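読了目安:8分

会社概要 | キテッティ設備計画室(Kitetti)

キテッティ設備計画室は、ロボットおよび自動化設備の導入を検討する事業者に対し、購入前の要件整理、予算書の作成、導入計画の策定を行う会社である。機器の製造と販売は行わない。特定の製造元、販売代理店との間に紹介料の取り決めはなく、収入は依頼主から受け取る計画業務の報酬に限られる。

主な依頼主は、リネンサプライ、小規模な縫製工場、部品の仕分け工程を持つ製造業である。いずれも専任の生産技術部門を持たないか、持っていても兼務の担当者が一人という規模が多い。見積書の比較から始めたいという相談が大半を占めるが、当社では見積書を開く前に作業の記録を取る。

沿革

当社の前身は、機械商社スコットソープ(Skotthorpe)の社内に置かれた積算係である。当時の業務は、営業部門が提出する見積書の原価確認であった。納入後に追加費用が発生した案件を調べたところ、その多くは機器本体ではなく、治具、電源工事、安全柵、教示作業の工数に起因していた。この調査を担当したリシャルト・ピョンテク(Ryszard Piątek)が、積算係の業務を独立させる形で当社を設立した。現在も代表を務める。

設立当初の事業は予算書の査定のみであった。その後、査定だけでは要件そのものの誤りを修正できないとの判断から、現場での作業計測を業務に加えた。計測部門はシドラ・カカケル(Sidra Kakakhel)が立ち上げ、現在は同人が計測と試験把持の責任者である。

これまでに作成した予算書は571件である。このうち、計画の結果として購入を見送った案件も件数に含めている。見送りの場合も報酬は同額とし、成約に連動する料金は設定していない。

業務の範囲

当社が引き受けるのは、次の範囲である。

・対象作業の選定と、作業単位への分解
・ハンド(把持部)の形状および材質の候補整理
・作業データの収集計画と、収集に要する工数の算定
・本体、周辺機器、工事、保守を含む総費用の予算書作成
・仕様書案の作成と、見積依頼先への質問事項の整理
・検収条件の文案作成

据付工事、制御プログラムの作成、法定の安全認証の取得代行は範囲外である。これらが必要な場合、予算書には項目として計上し、発注先は依頼主が選定する。

計画の進め方

1. 作業の棚卸し

対象工程の作業を、取る、運ぶ、入れる、離すといった動作の単位に分ける。単位ごとに、対象物の種類、置かれ方のばらつき、1回あたりの所要時間を記録する。繁忙期と閑散期で数量が大きく変わる工程では、少ない側の数量を基準に回収期間を計算する。多い側の数量を基準とした計算書を併記することはあるが、稟議用の主表には用いない。

2. 試験把持

分解した動作のうち、把持が成立するかどうか不明なものについて試験を行う。布、袋、緩衝材など形の定まらない対象物は、カタログの可搬重量から可否を判断できない。当社では本体の選定に先立ち、手持ち式のグリッパで同じ動作を人が行い、指先の形状と開口寸法の適否を確認する。ロボットアームを借用する場合と比べて費用が小さく、ハンドの候補を早い段階で絞り込める。

手持ち式グリッパには橙色の半透明フィンレイ指を取り付け、黄橙色の布をつかんで、蓋の開いた黒い箱形の機器の開口部へ差し入れる。グリッパの上面には白黒の正方形マーカーが2枚付いている。

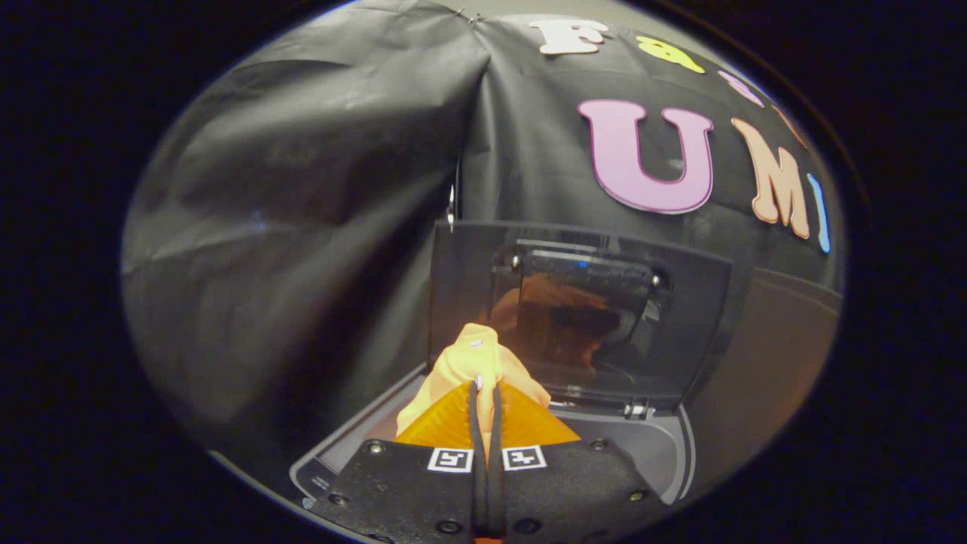 3. データ収集工数の算定

学習を用いる制御方式を採用する場合、実演データの収集費が予算の独立した項目となる。見積書ではこの項目が「立上げ支援一式」に含められることが多く、内訳が示されない。当社は対象動作ごとに必要な実演の回数を仮置きし、1回あたりの時間、失敗時のやり直し、対象物の並べ直しに要する時間を加えて人時に換算する。

布を開口部に入れる動作を例に取る。計画値として1動作あたり300回の実演を置き、対象物の種類が増えるごとに追加分を別行で計上する。収集を依頼主の従業員が行う場合も、人件費をゼロとはしない。通常業務から外れる時間として、社内単価で計上する。

収集作業の場所についても予算書に記載する。作業台の占有面積、照明条件、背景の固定、データの保存容量は、いずれも後から追加すると割高になる項目である。特に保存容量は過小に見積もられやすい。動画の保存期間を先に決め、期間から容量を逆算する手順としている。

4. 予算書の作成

予算書は取得費、立上げ費、運用費、撤去費の四区分で構成する。区分の定義は次のとおりである。

取得費:本体、ハンド、センサ、制御盤、架台、安全機器、運搬費。
立上げ費:電源および空圧工事、教示、実演データの収集、試運転、教育。
運用費:電力、保守契約、消耗部品、ソフトウェアの年間利用料、監視要員。
撤去費:取り外し、原状復旧、データの消去または移管。

柔軟な指先部品は消耗品として扱う。摩耗、裂け、変色による交換の間隔は使用条件に左右されるため、試験把持の段階では確定しない。予算書には開閉4,000回ごとの点検を仮の条件として置き、稼働後の実績値で改訂する。点検の結果として交換が不要であれば、計上額は翌期へ繰り越す。

ソフトウェアの年間利用料は、初年度無償の提案であっても次年度以降の額を記載する。額が提示されない場合は空欄とせず、「未提示」と記入する。空欄は合計欄でゼロとして扱われるためである。

5. 仕様書案と質問事項

予算書の承認後、見積依頼先へ渡す仕様書案を作成する。仕様書案には達成すべき動作と判定方法を記載し、機種名は原則として記載しない。例外は、既設設備との接続で機種が限定される場合である。

質問事項は全社に同一の文面で送付する。回答期限、回答様式、単価の税区分を揃え、回答の差異は比較表に転記する。口頭での回答は、書面で確認が取れるまで比較表に反映しない。

6. 検収条件

検収は、連続運転の時間、成功の定義、失敗時の復旧方法の三点を文書で定めてから行う。把持作業では成功の定義が曖昧になりやすい。布が開口部の縁に掛かった状態、対象物が複数枚重なった状態をそれぞれどう扱うか、契約前に文案へ書き込む。判定に使用する対象物の現物は、依頼主と発注先が双方で保管する。

実施例

リネンサプライ業のヤトイ(Jatoi)では、小物布の投入工程について計画を担当した。当初の要望は双腕ロボットの導入であったが、動作の分解により、片腕と簡易な位置決め治具で要件を満たす構成が成立した。予算書の行数は当初案より増え、取得費は減少した。立上げ費は実演データの収集を明示したことで増加している。

プルストデン(Prustden)の部品仕分け工程では、試験把持の結果を受けて導入を見送った。対象物の種類が季節ごとに入れ替わり、データの再収集費が人手の費用を上回る計算となったためである。同社には、再検討の判断に使う数量の条件を文書で渡した。

両案件とも、掲載は依頼主の承諾を得ている。金額は開示していない。

料金と契約

料金は作業の棚卸し、試験把持、予算書作成の各段階で固定額とする。段階の途中で打ち切る場合、未着手の段階の料金は発生しない。交通費と試験用の対象物の購入費は実費である。

計測時に取得した動画と記録は依頼主に帰属する。当社での保管期間は契約ごとに定め、期間満了時に消去証明を発行する。他の案件への転用は行わない。

次年度の予算編成に合わせた依頼は、4月始まりの会計年度であれば前年の秋までに相談を受けることが望ましい。棚卸しから予算書の提出までの期間は、対象工程の数と現場への立ち入り可能な時間帯によって決まる。夜間のみ稼働する工程についても対応する。

体制

代表 リシャルト・ピョンテク:積算、契約条件、予算書の最終確認
計測責任者 シドラ・カカケル:作業分解、試験把持、データ収集計画

予算書は作成者と確認者を必ず別とし、双方の氏名を表紙に記載する。改訂履歴は版ごとに保存し、依頼主は契約終了後も写しを請求できる。

お問い合わせの際は、対象工程の名称、1日あたりの処理数量、現在の作業人数、希望する予算提出時期を記載されたい。機種が未定でも差し支えない。既に取得した見積書がある場合は、金額を伏せた写しでも受け付ける。

シェア 2 コメント 0

お問い合わせ | © キテッティ設備計画室 | ページの先頭へ戻る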